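4.2 Does a tidy row of stitches mean a strong one?

Much of the writing on wound closure treats even spacing as a stand-in for quality. A row that looks regular is scored as good, and a row that wanders is scored as poor. We were not convinced by this when we planned the Clondado bench study, and the results in this section have not changed our minds.

Each test closure was made on a moist, light beige tissue with one short straight cut, closed with a curved needle and dark thread. The Mazza checklist, which we used without changes, gives up to 100 points per closure. More than half of these go to features that can be judged by eye: spacing, distance from the cut edge, and the length of the tails. Only a small share goes to how the edges meet below the surface, where a closure is most likely to fail.

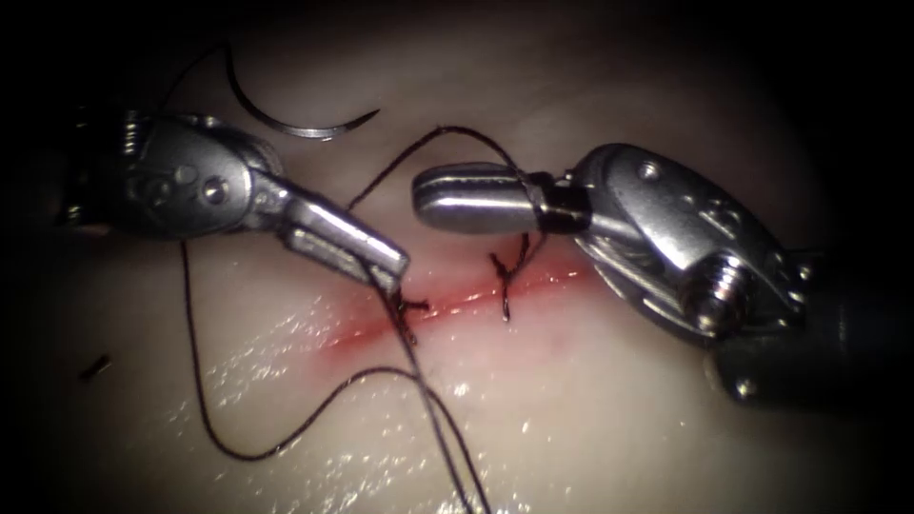
Figure 2. Curved needle and suture thread at a short incision.

Of the 120 closures attempted, 58 scored well enough on the checklist to be called acceptable. We then pulled each of these apart on the Skurkura tension bench. If the checklist measured what it claims to measure, the higher scores should have gone with the higher loads. They did so only weakly, and the link all but vanished once we set aside closures with a visible gap. A gap is easy to spot and hardly needs a checklist.

Thread handling may matter more than the published scales allow. Loose strands lying over a cut can catch under the next throw, and a knot tied over a trapped strand can look perfectly sound from the surface. The checklist takes no points off for this. The earlier Doltimon report mentions tangling once, in a footnote, and counts it as lost time. We doubt that time is the main cost, though our own records are too thin to settle the matter.

There is also the question of the tissue itself. A flat sample with a clean cut is a kind surface to sew. Real wounds bend, swell, and bleed, and their edges are seldom the same thickness on both sides. Claims that bench scores carry over to the clinic rest, as far as we can find, on small groups and short follow-up. Until that changes, we would read the scores in Table 2 as a measure of neatness on a bench sample and would not use them to rank one closure method above another.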